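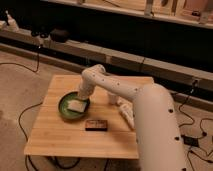 Arm knocks the bowl when it reaches in – any way to fix this without new hardware?

Posted by sinov_garage

Hi everyone! I've been building a small pick-and-place setup at home since March and I'm having more fun than I've had with any hobby in years. The arm is white, mounted beside a little square wood table, and the job right now is simple: reach into a green bowl and pick up the flat white thing lying in it. Flat on the table it's great, 40 good grabs in a row. In the bowl I get maybe one in three. Either the fingers push down too hard and the piece slides up the side, or they stop short and close on air. I've tried slowing it down and that helped a little (I was so happy for one evening!). Is this a height problem or a grip problem?

Ute Reinholz

Oh, I love this stage of a build! I'd bet on height. You taught your points on the flat table, and the bottom of a bowl sits higher than the wood. Put the bowl where you want it, jog the arm down by hand until the tip just touches the piece, write that number down, then back off 2 mm. Make a second point 80 mm straight above it and always come in from there.
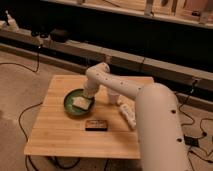
Keep that last stretch slow, 40 mm a second at most, and drop straight down. If the arm sweeps in sideways it will catch the rim sooner or later. Mark the bowl's spot with tape too – mine wandered a finger's width over an afternoon and I blamed my code for all of it. When the height is right and it still slips, try soft pads on the fingertips. I used strips cut from a rubber glove and they lasted for months.

Please post again when it works, I want to know!

lunde_bits

had the same thing. get a flatter bowl

vivudska

Agree with Ute on the tape. Also check that your table doesn't rock on the carpet. Mine did, and every height I saved was off by the next morning. A square of plywood under the legs fixed it and I've been grinning at that arm ever since.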